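Greifhände in der Küche: Pflege und Einstellung

Wer den Roboter Flaschen ein- und ausräumen lässt, sollte die Hände nach 11 Einsatzstunden reinigen. Vorher Arme ablegen und Strom abschalten. Fingergelenke mit einem trockenen Pinsel ausbürsten, danach mit einem leicht feuchten Tuch abwischen. Kein Spülmittel in die Gelenke — es verklebt mit dem Staub.

Die Schrauben am Handgelenk nur auf festen Sitz prüfen. Nachziehen ist erst nötig, wenn die Hand spürbar Spiel hat. 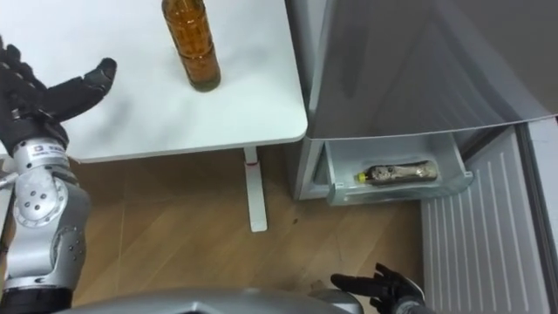
Linke Hand offen neben der braunen Glasflasche, rechte Hand vor der ausgezogenen Schublade.

Nach der Reinigung beide Hände dreimal ganz öffnen und schließen. Bleibt ein Finger zurück, den Nullpunkt neu setzen (bei der Steuerung von Fendero Menüpunkt 201). Dann erst mit einer leeren Plastikflasche üben, Glas kommt zum Schluss.

Den Tisch danach nicht mehr verrücken, sonst stimmen die gespeicherten Positionen nicht.

Stand: 16. Juni 2021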